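Laundry demos: restage the basket every time, or leave it alone?

Last updated: July

Posted by Cadi Gwilliam
I'm recording examples of a humanoid unloading a washer, for a policy that so far has learned mainly to hover. I have 115 episodes. My colleague says 35 of them are "the same episode with a different hat on" and wants the basket moved between takes. I would like to go home before midnight. Does varying the basket support matter, or is it busywork?

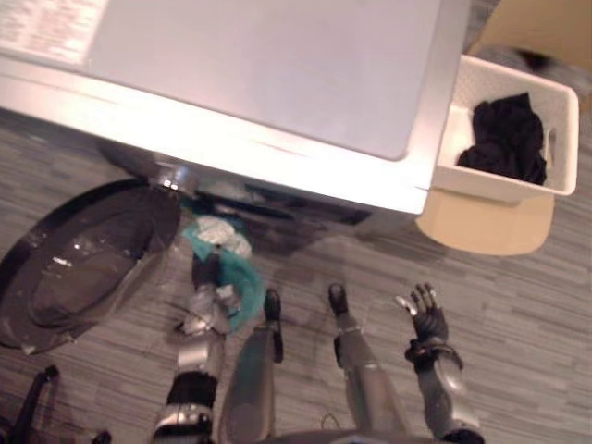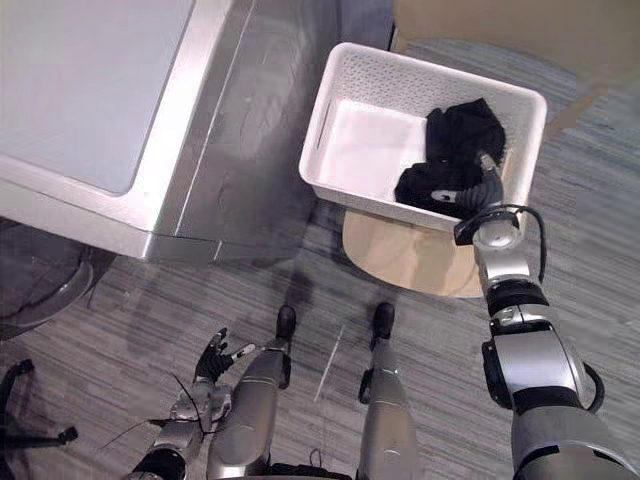
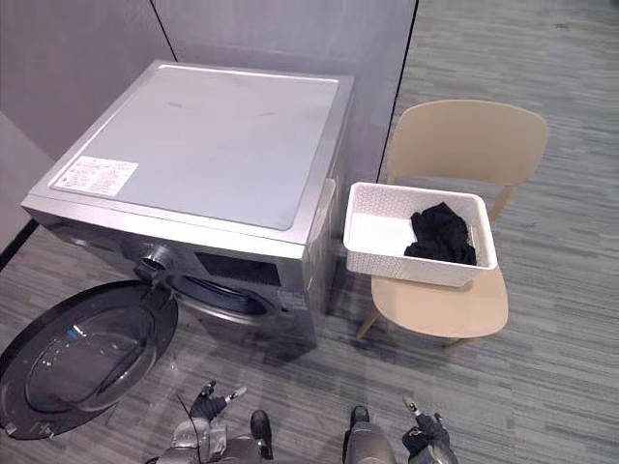
White basket, black clothes, three views from our laundry task. The teal cloth is in the first one only.

Evelien Wouters
It matters. Ours at Plidow learned one basket height beautifully and dropped socks on the floor at every other height. Change the support and the angle, and shift the washer a little too. I'd do 11 takes per layout and then move something. Also vary the clothes. Black on black fingers is hard on the depth estimate, and your gripper spends a lot of time in there. Keep the fumbled grasps if the operator recovers, but tag them.

Hilde Smits
just record more. we got to nearly 45 hours and it sort of worked

Lies Bakker
Your colleague is right, sorry. Write the layout into the episode name now, or you'll be squinting at carpet in the fall trying to work out which batch is which.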